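Search this site
Type your question here

Questions and answers about the sale of Marinho Apart-Hotels to Astura

By Gladys Minja
26 June 2023
14 comments

Since we announced the sale, many apartment owners and regular guests have written to us. I collected the most frequent questions on this page. If your question is missing, please write to the owners' desk and I will add it.

Who is the buyer?

The buyer is Astura, a family company that owns hotels and holiday apartments. It takes all of the shares of Marinho. The price is not public, and both sides agreed to keep it so.

What exactly was sold?

The sale includes two hotels, the building in Fanden with 58 serviced apartments which belong to the company, and the land behind the parking area. The 22 apartments in Fanden that belong to private owners are not included. They stay the property of the people who bought them.

I own one of the private apartments. Is my rental contract still valid?

Yes. Your contract is with Marinho, and Marinho continues to exist as a company. Only its shareholder has changed. The percentage you receive, the weeks you keep for your own use and the end date of the contract remain as they are written. You do not need to sign anything new.

When will I get my rental income for the spring?

The payments for April were made on the usual day. The next payment will come from the same bank account as before. If you changed your bank, please send us the new account details with a copy of your identity card.

Can I sell my apartment now?

You can sell it at any time, as before. The contract gives Marinho the right to make the first offer, and it has 19 working days to answer you. If we do not answer in this time, you are free to sell to another person. The new owner must respect the bookings that are already confirmed.

Will the service charge go up?

Not this year. The budget was approved by the owners' meeting and Astura cannot change it alone. For next year a new budget will be proposed, and every owner will receive it by mail before the vote.
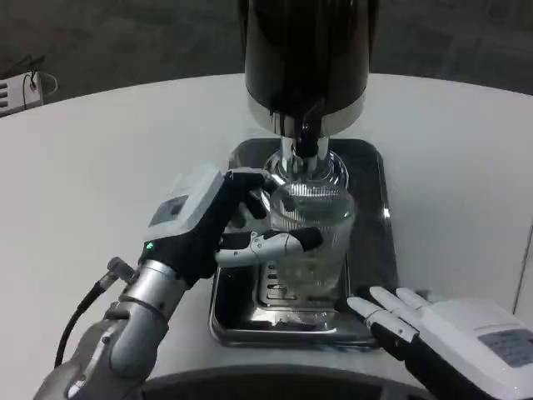

Dispensing machine with glass carafe.

Will the hotels close for renovation?

There is a plan to renovate the bathrooms and the elevators in the older hotel. The work will be done floor by floor in the low season and the hotel should stay open. For the Fanden building no work is planned at the moment. If this changes, the owners will be informed in writing.

I have a booking for this summer. Should I do something?

No. All bookings are kept at the confirmed price. Gift vouchers can also be used until the date printed on them.

What happens with the staff?

All employees keep their contracts and their years of service. Everett Sorensen remains the general manager of the three buildings. The reception teams are the same, so you can call the same numbers.

Why do I receive emails from Zirnano?

Zirnano is the company that keeps the register of owners and sends the yearly tax statements. It worked for us already before the sale. Its emails never ask for a password or for a card number. If you receive such a message, please do not answer it and forward it to the owners' desk.

Can I see the sale agreement?

The agreement itself is confidential. Private owners can ask for a short summary of the points which concern the Fanden building. Please give your apartment number in the request.

Share this page: 22 shares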